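6th March - Skatance opens its new repair counter at Huvuvden today. Bring in a toaster, a lamp, a radio. First look is free, parts at cost.

"We had 53 people on the waiting list before we'd even put a sign up," said manager Ffion Voyle. "Bit of a scramble to be ready."
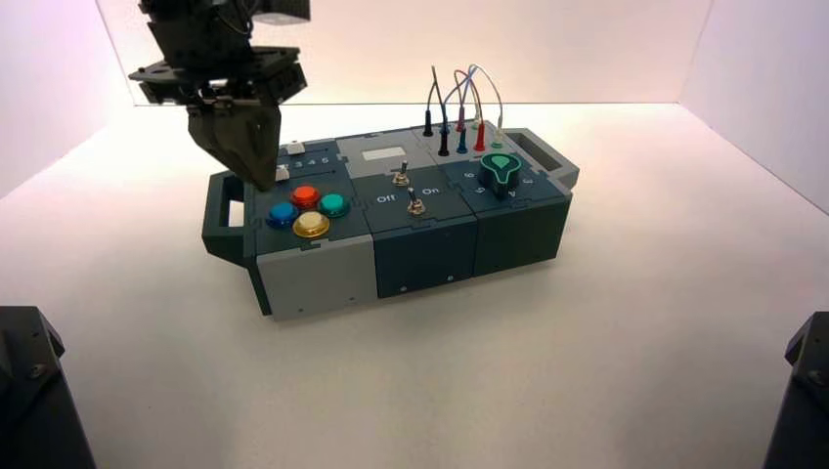 OPENING HOURS

Noon to 5, every day untill the end of August. No booking needed - just turn up. Large appliances by phone only.

Press contact: Ariel Samonte, Skatance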